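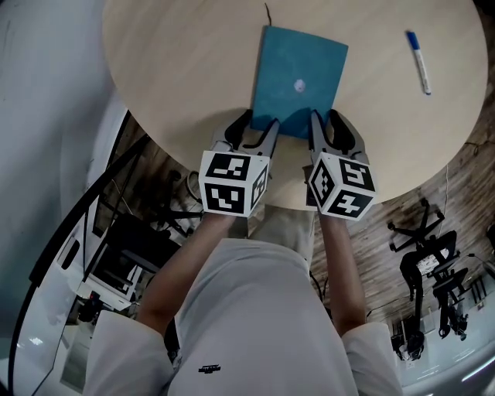 Workshop > Desk and Paper > Small Tables

Dandero uses cookies to remember your reading preferences. Accept | Settings

Keeping a round worktable usable for paperwork

A round top has no square corner to line things up against, so papers drift. Pick one seat as the working side and keep folders parallel to the body of whoever sits there.

Surface. Dust with a dry cloth first, then wipe along the grain with a damp one. Dried marker on a sealed top usually lifts with isopropyl alcohol at 91 percent. Test it under the rim — some lacquers go cloudy. Do not leave the cloth sitting on the finish.

Folders. Slide a folder by its bottom edge, using both hands, one near each corner. Lifting by a single corner creases the cover and shifts loose sheets toward the spine. If the cover has an elastic or a tie, close it before moving anything.

Labels. Small round stickers hold better near the middle of a cover than at the edges, where hands rub them off. One per folder is enough. Write on the sticker before applying it.

Markers. Store capped and flat. A marker stored tip up starts dry, and one stored tip down may flood. On a round table, lay it well inside the rim.

Chairs. Casters carry grit across plank floors. Clean the wheels when the floor is mopped, and replace hard casters with soft ones if the boards show tracks.

Refinishing. If scratches catch a fingernail, sand with 600 grit, wipe, then 1,000. Going on to 3,000 is only worth it for a gloss finish.

Last updated: 16 July 2022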